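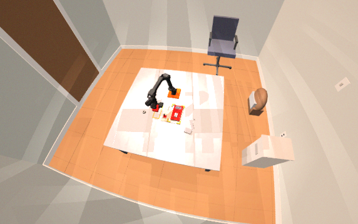
Shirley Thibodeau replied at 4:12 pm

Before anyone changes the gripper settings again, please tell me which controller gains you are running. The Sarkton course files shipped with two sets this term, and the older set lets the wrist sag when the arm reaches out to the left. I would check that first.

Status: Open
Project: Lorham robotics class, block pickup assignment
Simulator: Mundora
Submitted by: Team Beaulieu

Original report

We are working on the pickup part of the assignment in the simulated room. The arm has to go to the small red block, close on it, lift it and hold. It gets to the block without trouble. When the gripper closes, the block either squirts out sideways or comes up a little way and drops. We ran 100 trials overnight with the block at the same start position and fewer than half of them passed the hold check.

Things we already tried:
Raised the gripper force one step. The block squirted out more often.
Lowered it again. More drops.
Restarted the simulator and reloaded the room from the class copy.
Ran it on a second lab computer. Same result.

Log from a typical failed trial:
step 3250 – gripper closed, contact true
step 3254 – contact false
hold check failed

Reply from Team Beaulieu

We checked and we were on the older gains. Switched to the new set and ran the same trials again. The drops went down but the sideways slips are still there. The wrist no longer sags at the end of the reach, so that part is fixed.

Shirley Thibodeau replied

Good. Leave the gains alone now. Next, open the physics settings and look at two values, the number of substeps and the friction on the finger pads. If substeps is set to 2, the fingers can sink into the block between updates and the solver then throws the block out. Set it to 4. Don't touch friction until you have a run with only the substeps changed, or we won't know which one did it.

Reply from Team Beaulieu

Substeps was at 2. Set it to 4 and left friction at the default. The sideways slips stopped in the runs we watched. It runs slower – the overnight batch didn't finish before class, so we only have part of the results. There are still a few failures in there, all of them with one finger making contact before the other.

Shirley Thibodeau replied

One finger landing early means your target is off center on the block. Print the block position and the gripper position right before the close command and compare them. My guess is that your script reads the block position once at reset, before it has finished settling. Move that read to just before the approach.

Attach the script with your next run, along with the full log. The ticket stays open until a complete batch is in.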